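Can a machine put the leftovers away yet?

I've wanted a robot to tidy my kitchen since I was a kid, so when Petro Vasylenko asked if I'd like to come and look at the shelf chore at Trollgate, I said yes before he'd finished the sentence! The job sounds tiny – food container, two-tier rack, done. But people have logged 2,326 tries at it so far (hands on the grippers for every one of them), and the software that's supposed to learn from all this still only gets the easy placements right. Petro reckons stacking cups is further along. I'm not clearing out my dish rack just yet.
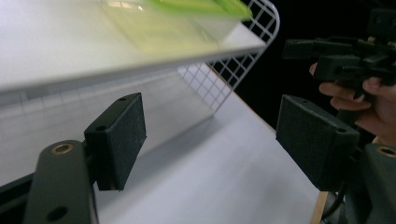
Green and yellow blur on the top shelf, foam pads up front.

I kept wanting to reach in and help. A rack like this has a wire end panel and a shelf underneath, and my own hands bang into that sort of thing all the time at home, so I've got some sympathy. Petro told me the pads take a beating too, and you can see it in the next one – look at those ragged edges! The container has its green lid on and the whole right half of the shelf is free, so there's plenty of parking space. 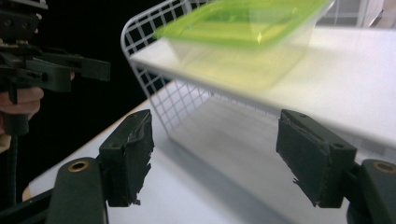 More from Trollgate

The cup stacking gallery goes up next, 714 tries and a lot of noise. Laundry will have to wait until January.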